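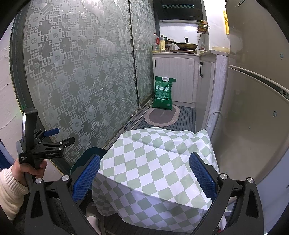 그림 1. 초록색과 흰색 마름모무늬 천을 잡은 그리퍼

오디오 소프트웨어 실습 4주차 강의 노트
모듈형 호스트의 신호 그래프와 지연 보상

1. 범위
본 노트는 실습 환경인 Keneo 호스트에서 플러그인 그래프를 구성할 때의 처리 순서, 버퍼 설정, 지연 보상을 다룬다. 플러그인 형식 자체의 규격은 3주차 자료를 참조한다. 실습용 플러그인은 Zaltard(필터 뱅크)와 Cabrera(컨볼루션 리버브)이며, 둘 다 강의 서버의 plugins 디렉터리에 있다.

2. 그래프와 처리 순서
호스트는 각 플러그인을 노드로, 포트 간 연결을 방향성 간선으로 취급한다. 연결이 변경되면 위상 정렬을 다시 수행하고, 그 결과를 오디오 스레드에 원자적으로 교체한다. 정렬 연산은 작업 스레드에서 수행한다. 오디오 스레드에서는 메모리 할당, 파일 입출력, 뮤텍스 대기를 금지한다.

순환이 있는 그래프는 위상 정렬이 불가능하다. Keneo는 순환을 이루는 간선 중 사용자가 지정한 하나를 피드백 간선으로 표시하고, 해당 간선에 한 블록의 지연을 삽입한다. 따라서 피드백 경로의 최소 지연은 블록 크기에 종속된다. 블록 크기를 바꾸면 콤 필터나 카플러스-스트롱 구조의 음높이가 달라지므로 표본 단위 피드백이 필요한 알고리즘은 단일 플러그인 내부에 구현한다.

3. 포트 종류
오디오 포트: 블록 길이만큼의 부동소수점 배열을 전달한다.
제어 포트: 블록당 값 하나를 전달한다. 급격한 변화는 지퍼 노이즈를 유발하므로 수신 측에서 평활한다.
이벤트 포트: 블록 시작점을 기준으로 한 표본 오프셋과 함께 메시지를 전달한다. 이벤트는 오프셋 오름차순으로 기록한다.
서로 다른 종류의 포트는 직접 연결할 수 없다. 변환 노드를 사용할 것.

4. 버퍼와 지연
블록 길이를 N, 표본화 주파수를 fs라 하면 한 블록의 시간은 N/fs이다. 주기 수를 P로 둘 때 출력 버퍼의 명목 지연은 P·N/fs로 계산한다. 실습실 설정은 P = 2이다. 변환기와 드라이버의 추가 지연은 이 식에 포함되지 않으며, 루프백 측정으로 따로 구한다. 실습실 장비의 왕복 지연은 약 20 ms이다.

5. 지연 보상
병렬 경로가 한 노드에서 합쳐질 때 경로별 누적 지연이 다르면 위상 간섭이 발생한다. 호스트는 각 노드가 보고한 지연값을 처리 순서대로 누적하고, 합류점에서 최댓값과의 차이만큼 짧은 경로에 지연선을 삽입한다.

L(v) = d(v) + max L(u), u는 v의 선행 노드

입력이 없는 노드의 L은 d(v)로 둔다. 피드백 간선은 계산에서 제외한다. Cabrera는 분할 크기를 변경할 때 보고 지연도 변경하므로 이때 전체 그래프를 다시 계산해야 한다. 재계산 직후에는 지연선 내용이 불연속이 되며, Keneo는 짧은 크로스페이드로 처리한다.

6. 실습 과제
(1) 입력을 둘로 나누어 한쪽에만 Cabrera를 배치하고, 지연 보상을 끈 상태와 켠 상태에서 임펄스 응답을 각각 저장한다.
(2) Zaltard 노드 4개를 직렬로 연결하고 블록 크기별 DSP 부하를 기록한다.
(3) 피드백 간선을 하나 추가한 뒤 블록 크기에 따른 공진 주파수 변화를 식으로 설명한다.

측정에는 Kutero 분석기를 사용한다. 창 함수와 FFT 길이는 보고서에 명기한다. 그래프 파일과 측정 결과는 한 디렉터리에 묶어 제출하며, 절대 경로가 포함된 그래프 파일은 채점 환경에서 열리지 않는다.

참고: 3주차 자료 중 포트 선언 부분, Keneo 설명서의 그래프 스케줄러 항목.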